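# Come and eat snacks for me (and tell me what you think)

I'm looking for people who like snacks and have opinions about them. If you're the sort who reads the back of a crisp packet while the kettle boils, please keep reading!
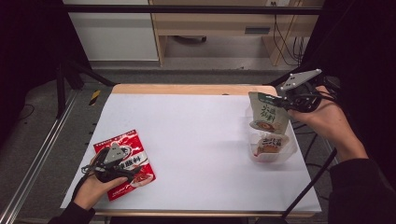

I'm Shalini Mathur and I'm writing a small book about the snacks people grow up with, and what happens to those tastes when they move house, move country or marry somebody who thinks prawn crackers are a main meal. It's called Stoltus for now (long story, my publisher hates it, we'll see). I've done the library part and I've done the talking-to-my-aunties part. What I need now is a proper group of tasters who'll sit down with me, eat things and talk.

## What you'd be doing

There are 4 sessions, all on February evenings, in the upstairs room at the Zudov café. Each one has a theme. The first is salty and crunchy, the second is sweets and jellies, the third is what I'm calling "sour, sticky and strange", and the last is a bring-your-own night where you get to make the rest of us try the thing you loved when you were nine.

You taste a bit of everything, scribble on a sheet, and then we chat for as long as the pot of tea lasts. I record the chat so I can quote people properly, and you can read your quotes before anything gets printed. If you'd like to be in the book under a different name, just say so. One of my early tasters is going in as Duchess and she's thrilled about it.

I'm not after experts. I once did a trial run with Naveen Chaturvedi, who buys for a food hall and knows everything about rice flour, and he was lovely but the best line of the night came from his mum, who said a certain seaweed biscuit tasted like being told off at the beach. More of that, please!

## Who I'm looking for

I've got room for 11 people. You need to be over 18 and able to come to all the sessions, sorry, I know that's a pain, but the conversation gets so much better once everybody knows each other. I'd love a mix of ages, and I'd especially love to hear from you if:

- you grew up somewhere else and still have things posted to you
- you worked in a corner shop, a sweet shop or a snack factory
- you're fussy. Really fussy. I have too many people who like everything

You don't need perfect English. Ilango Rai is helping me on the night and speaks Tamil and a fair bit of Malay, and I can manage Hindi and bad French.

**Allergies:** I'm afraid the table will have peanuts, sesame, shellfish, soya, milk and wheat on it at one point or another, so if you have a serious allergy this isn't safe for you and I can't make it so. If you'd still like to take part, write to me anyway. I'm collecting written memories too (up to 1,000 words, any style you like) and those count just as much. Vegetarians and people who don't eat pork or beef are very welcome at the table, I'll put labels on everything.

## What you get

I can't pay a wage, I wish I could. I can cover your bus or train fare within the county, and you'll get a signed copy of the book, your name in the back and a bag of whatever's left over. The room has a lift and the loo is on the same floor. Jitendra Sandhu runs the café and will do you a proper supper at staff price beforehand if you've come straight from work (get the dal).

## How to put your name down

Write me a short note, on paper or by email, and tell me three things: your name and how to reach you, anything you can't or won't eat, and the snack you'd take to a desert island and why. The last one matters most! Leave paper notes in the Stoltus box on the café counter, and ask at the till for my email address.

Please get it to me by 11/7/25. I'll answer everyone, though it may take me a little while, as Khanyisile Mahlangu and I are reading them together over the phone and she likes to argue about each one.

If you can't make it but you know somebody who hides biscuits in the piano stool, pass this on to them.

Shalini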